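Print this page | E-mail to a colleague | 0 shares | 2 comments

Skanberg teleop group — minutes, April, started 2.10 pm

Present: Delphine Brannigan (chair), Lukian Semeniuk (notes), both pilots, Kapoor by phone, bad line. Apologies from Prokness.

1. Last minutes
Agreed. One correction, the glove recalibration is Kapoor's job, not ours.

2. Episode count
456 cushion episodes kept so far. Target for this block is 1000, first 500 due to Prokness before the end of the month. Delphine thinks 500 is fine if we stop changing the task halfway through. Pilots pointed out the last change came from upstairs. Noted.

3. Cushion task, how we demonstrate it
Long discussion. Agreed wording for the pilot sheet: both hands to the top corners, close, lift clear of the seat, hold still, then place. No dragging it along the sofa. If one corner slips, put it down and start the episode again — no regrasping in mid-air, the labels get in a mess. Hold to be long enough that whoever trims the recording can find it. Both upper corners pinched, bottom edge left to sag.
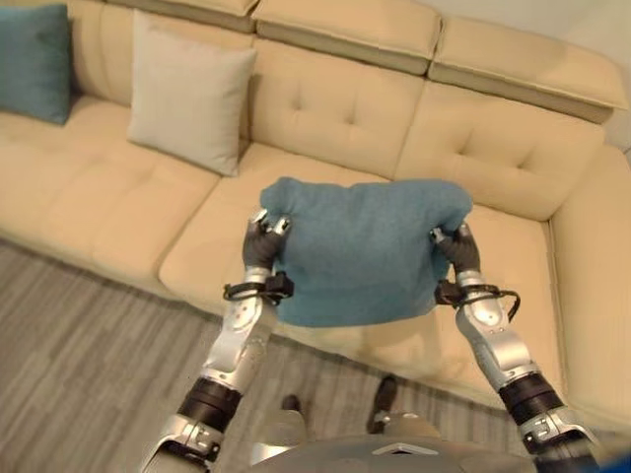 Kapoor asked whether pinching by the corners was too neat, as most people at home would grab a cushion by the middle or one side and chuck it, and a policy that only ever sees corners will go looking for corners. Fair point. Lukian said mixed grasps in the first batch will just average out to a bad grasp. Left it like this: corners only up to 500, after that a second set with side grasps, labelled seperately.

4. Remote control lag
Still there in the afternoons. Pilots closing the fingers early to make up for it, which then shows in the data as a grip on nothing. Jokero build is meant to help, not installed yet. Until it is, pilots to wait for the fingers to catch up before lifting. Slower but cleaner.

5. Guiding by hand
Delphine wants 10 episodes done by moving the arms directly, to compare with remote. Worry is the person's own arms getting in the head camera view. Try standing behind. Two people for this, one on the stop button, no exceptions.

6. Pilot fatigue
Shoulders. Short turns then swap. No more doing the whole afternoon alone becuase the other one is in a call.

7. AOB
Cushions go back on the sofa at the end of the day, tidy. Grey and teal to be logged as different objects.

Actions
Lukian — new pilot sheet, take out the old regrasp step
Kapoor — gloves, date for the Jokero build
Delphine — tell Prokness about the side grasp set
Pilots — the 10 by hand, before next meeting

Closed 3.05 pm. Next one same time, smaller room.

Print this page | E-mail to a colleague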